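A new barre class, and what to bring

If you've been saying you'd get back to some kind of exercise, I have a nudge for you. Dace Koppel is opening up her barre class at the Lasdale studio to new people, and I've been going long enough now to say that it's worth getting out of bed for!

I showed up the first time in November with running shoes and no clue. You don't need the shoes. Grippy socks are what most people wear, and the front desk sells them if you forget yours (I have, more than once). Mats and light hand weights are there for everyone to use - just wipe them down after.

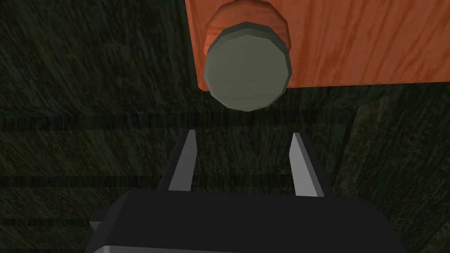

The class runs 45 minutes and starts slow, with a lot of small movements that look like nothing until your legs start shaking. Dace walks the room and fixes your posture kindly, and she'll always show an easier version if your knees complain. Mine do.

A single class is $29, and your first 2 visits are half price if you tell the desk you're new. There are only 7 spots left on the morning list, so sign up online before you drive over.

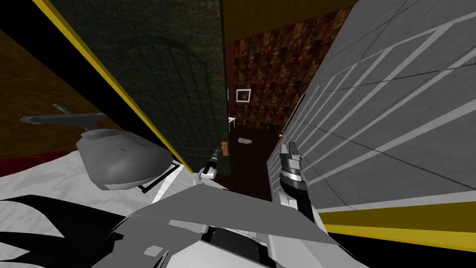 Page last changed: 2021-03-06

Parking is the one headache. The lot fills up fast in the mornings, so I leave my car by the bakery on Brodska and walk over, and yes, I usually stop in on the way back (the rye rolls, please try them).

Gintarė Dambrauskienė teaches the evening group, which is a bit faster and a lot louder. I've only tried it once and was sore for days, but my sister loves it. Questions about either class can go to the front desk, or just grab me in the hallway.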